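Jalletti Counter Packing: data card

Maintained by Smaranda Manole, Driladdale site. Revised in February.

Summary

Jalletti Counter Packing is a set of recorded two-arm episodes covering the packing work at a bakery counter: picking items off a tray, placing them in a paper carrier bag, and moving utensils out of the way. It was collected to help decide which parts of the counter job at the Trirkanbridge shop could pass to a machine and which should stay with the staff. The card covers the recordings and the staffing notes kept with them.

Contents

Episodes: 332
Longest episode: 600 seconds
Written staff remarks: 3821 lines, plain text
Views: one fixed view of the workspace, plus views from the wrist

Set-up

Two arms are mounted on a shared rail and face each other across a marble-patterned floor, inside an enclosure with tiled walls. The goods are imitation buns, tarts and fruit slices on a pink tray. Imitation goods keep their shape between sessions and do not have to be thrown away. Other objects are left in the workspace on purpose, as a shop counter is seldom clear.
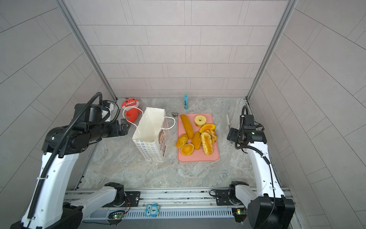 Does the shop plan to cut counter staff once the arms are in use?
The current plan keeps the same number of people on each shift. Packing hours are moved to serving, ordering and allergen checks, and the rota is reviewed with the staff every quarter. Any later change to headcount needs a separate agreement and is outside the scope of this data set.

Task labels

Each episode carries one main label (pick, place, clear, hand over) and an optional note. Labels were assigned by counter staff after two training sessions. Where two labellers disagreed, both labels were kept and the episode was marked "split". Split episodes should be left out of any training run that assumes a single label.

Known difficulties

Thin, flat goods are harder to label than tall ones. When a slice lies on top of another, the gripper fingers can hide the line between them in the wrist view, and the labeller has to decide from the fixed view which item was meant. Ring-shaped pieces cause a further problem: some staff count a finger through the hole as a valid grasp, others do not. The current rule accepts it only for pieces marked "firm" in the goods list. 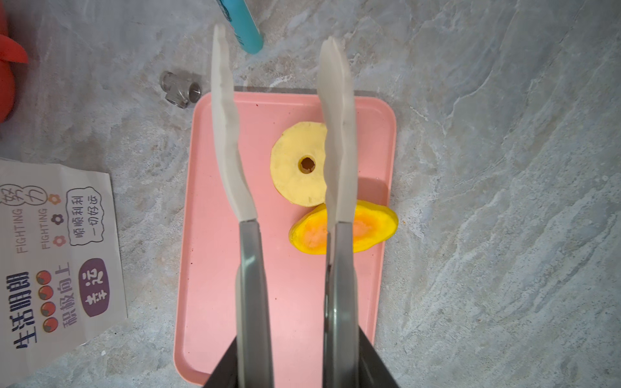 Grasp notes written before this rule was agreed have not been corrected. They can be found by the missing "firm" field. A second pass over them is planned but has no date.

Effects on the work

The staff remarks are mainly about timing. Packers at Trirkanbridge are used to starting the next order while the last one is being paid for, and an arm that stops when a hand enters its area breaks that habit. Two changes were made in response. The handover point was moved to the customer side, and the pause after a stop was cut to 40 tenths of a second.

Several remarks ask who is responsible when an order is packed wrongly. The shop's answer is that the person who closes the bag checks it, whichever way it was filled. This adds a step for the server and should be counted in any estimate of time saved.

Limits

The set holds no real food and no customers. It should not be used to make claims about hygiene, crushing of soft goods or queue length. Tang, the label viewer supplied with the files, reads the wrist views at half speed by default; change this in the settings before comparing durations.

Requests for access and corrections go to Smaranda Manole at Driladdale. Please quote the episode number.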